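Notebook, wet bench. Monday, 9:40

Mersha samples, hardness soak, continued.

Came in to find the water bath sitting at the wrong setpoint again. The display says what I told it to say, the thermometer says otherwise, and I have gone with the thermometer, which has no display to be proud of. Nudged it up and waited. Drank a coffee. Nudged it down.

Question we are still on: does softener buildup make a plush fabric drink less water, and if so, after how many washes should Jutel stop pretending it doesn't? Their draft care label says softener is "recommended." Hwa-young has circled that word twice on our copy and written "by whom" next to it.

Setup as before. Swatches from the Skonis bolt, hung to condition overnight, weighed, laid pile down on the bath surface, timer started, timer stopped when the back goes dark all over. Plain wash on the left rack, softener wash on the right. Sigita wants it noted that the racks were switched on Friday and switched back. Noted.

10:30. First lot done. Plain-washed swatches sink promptly, like good citizens. Softener swatches float around on the surface looking pleased with themselves. One was still up at 90 seconds, so I wrote "90+" and fished it out, as per the protocol that we wrote after the afternoon I waited for one to go under and missed lunch.

Weights look believable except swatch F, which gained mass while drying. Either I have made a discovery or somebody leaned on the balance table. Re-weigh after lunch. 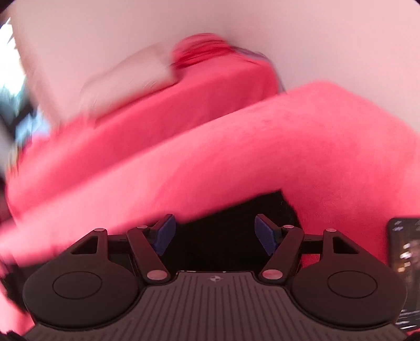
Fluffy pink fabric at the gripper jaws.

11:15. Long talk with Sigita Pētersons about what counts as "dark all over." She calls it when the last pale patch goes, I call it when I would be embarrassed to keep waiting. We ran the same swatches side by side and her times come out longer than mine every time. At least we are consistently different. Agreed: she calls all of them from here on, I run the clock and keep my opinions to myself.

That means Friday's numbers are mine and today's are hers, so they don't go on the same plot. Do not let me put them on the same plot.

1:20. F re-weighed. Normal. No discovery. Taped a sign to the balance table.

Hwa-young Byun came by with the Nurura rinse additive, a 100 ml bottle with instructions that ask for a capful and a cap with no line on it. Measured the cap full to the brim and we'll call that a capful until they tell us otherwise. The stuff smells like a pear that went to college. She thinks it strips softener. I think it covers it with something worse. Bet is one sandwich.

Plan: 2 liters of rinse water, one capful, softener swatches only, then back on the conditioning rack. Need fresh swatches cut, and the good scissors are missing from the drawer. The bad scissors are present, as always.

3:50. Rinsed set is up on the rack. Bath has drifted again.

To do:
– email Jutel about "recommended," politely
– ask Nurura for a dose in milliliters
– second thermometer
– find scissors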